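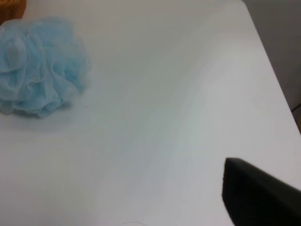
Keegan Vachon reckons you can't teach anyone to price things from a book, and he told me so when I started this one. Fair enough, but I'm giving it a go!

Courses > Small Shop Maths > Chapter 4: Markup

I paid 40 cents for my first bar of soap and sold it for 60. Was that a good markup? 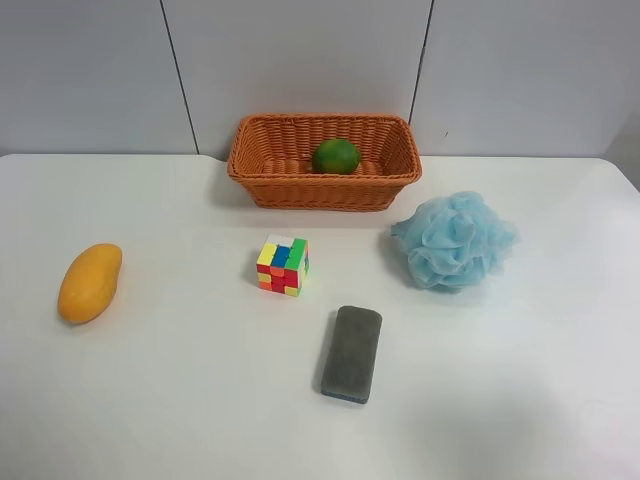 Fig. 4.1 Woven basket with one green fruit

Most of my class at Beaulieu said 20 per cent (so did I, once). We'll work it out on the cost price first, then on the selling price. 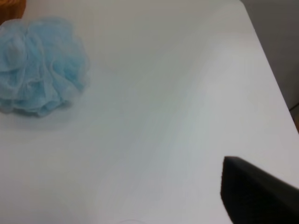
Grab a pencil and write both prices down.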